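Tunora Snack Box Notes

README, last touched 24th June

Tunora is a set of 467 short records about keeping a break table stocked and sorted. Each record covers one go at one organizer box. Shanti Khurana wrote the labels; Edileuza Teixeira rewrote them after finding three spellings of "sachet."

What's in it

records.csv – one line per go, with box, compartment, item type and a remarks column
remarks.txt – the long remarks, some of them about tea and most of them about people

Item types are packet, cup, stick and other. "Other" was meant to be rare. It was also meant to be temporary, in March.

Layout

Boxes have up to 20 slots. The small one has four compartments, two by two, and is the only one anybody fills without an argument. Slots are named from the seat side: upper-left, upper-right, lower-left, lower-right.

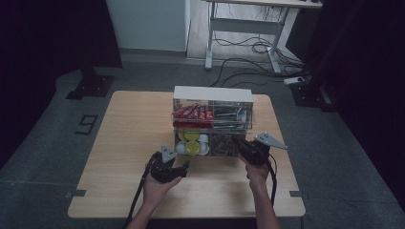 Four-compartment box: red packets upper-left, lidded cups lower-left, dark brown packets lower-right.

Known problems

28 records say "full" with no slot given. Lids are not labeled separately from cups. Version 2 will fix this, or version 2 will be late.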